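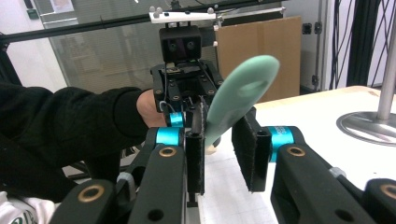

Page 3 of 23

Skeltdale Kitchen Help > Drinks and Mixers

Michelada mix going flat and separating – can I batch it ahead?

posted by Beryl Naylor

Having people over in April for my brother's birthday and I want to do micheladas by the pitcher. Tried a test run last night. Tomato juice, lime, Worcestershire, hot sauce, bit of soy, then two cans of lager straight in. Tasted great for maybe ten minutes. Then flat, and all the tomato sank to the bottom with a kind of watery beer layer on top. Stirred it, got foam all over the counter, still flat.

Also way too salty by the end of the glass. I did the rim with the chili lime salt and there's soy in it already so maybe thats just me.

Is there any way to make this ahead? Don't want to be stuck at the counter all night squeezing limes. Using Llanos lager if it matters, it's what the store had. Can get something else.

Wayne Birkett

Don't put the beer in the pitcher. That's your whole problem. Mix everything else, keep it cold, pour the beer in the glass when somebody wants one.

What I do for a crowd:

1 quart tomato juice
1/2 cup lime juice, fresh
2 tablespoons Worcestershire
1 tablespoon hot sauce, more if your people like it
1/2 teaspoon celery salt
black pepper, a lot

No soy. If you want the soy then skip the celery salt, you don't need both plus a salt rim. That's where your salty came from.

Shake it up in a jar and stick it in the fridge. It will separate in there too, tomato juice just does that, so shake again before you pour. Fine the next day. I wouldn't go past 3 days, the lime starts tasting dull. If you want to get ahead more than that make it without the lime and add the lime that afternoon.

To serve – rim the glass, ice, fill a third with mix, then beer down the side slow. One gentle stir from the bottom. Leave the rest of the can next to the glass so they can top up. Beer has to be really cold, warm cans foam up and you lose the fizz right there.

Llanos is fine. Any light lager. Don't use an IPA, it goes bitter with the tomato, I tried it once and poured it out.

Rim half the glass only, then people who dont want salt can drink from the other side.

Wamia

clamato is better

also freeze some of the mix in ice cube trays and use that for ice, doesnt water it down

Beryl Naylor

Ok that makes sense, thank you Wayne. Should of thought of the beer thing. Can I use bottled lime juice if I'm doing a double batch? That's a lot of limes.

Wayne Birkett

You can but taste as you go, start with less, some bottled ones are harsh. I'd do half and half before I'd do all bottled. Roll the limes hard on the counter first and you'll get more out of them. A double batch is 1 cup of juice total, not that bad – get a kid to do it.

Beryl Naylor

Half and half it is. Doing the ice cubes too.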